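The little shelf deserves a better duster

Small open shelves are having a moment, and I couldn't be happier! Flurkar, Stistby, whatever name is on the box, they all share one weakness: dust loves them. Every board is on show, and so is the fine grey film that settles by three in the afternoon.

My favourite fix is the chenille duster, the shaggy kind with fat microfibre fingers that flop into corners a flat cloth skips. Hold one level before you start and give it a slow turn, so you can see which side is still fresh.

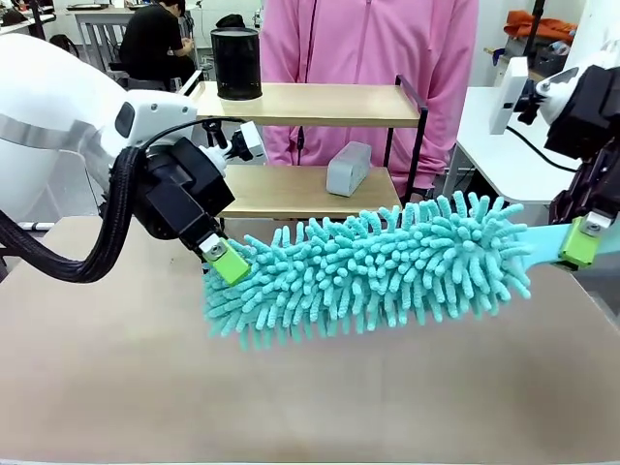

Turquoise chenille on a pale blue handle, with a light wood and black metal shelf behind.

I do the top board first, then the one below, then the thin metal sides (the bit everyone forgets). Lift the pots and holders off if you can be bothered. If you can't, the fingers will nose their way around most things, which is half the fun. 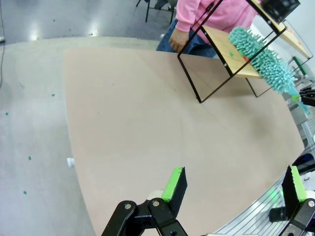
Colour matters more than you'd think, too. A bright duster left lying on a shelf looks cheerful, and mine gets used far more often now that it lives out in the open. The old beige one spent years in a cupboard behind the vacuum bags. I give the head a warm wash every 3 weeks or so, no fabric softener, and hang it over the laundry tap to dry overnight.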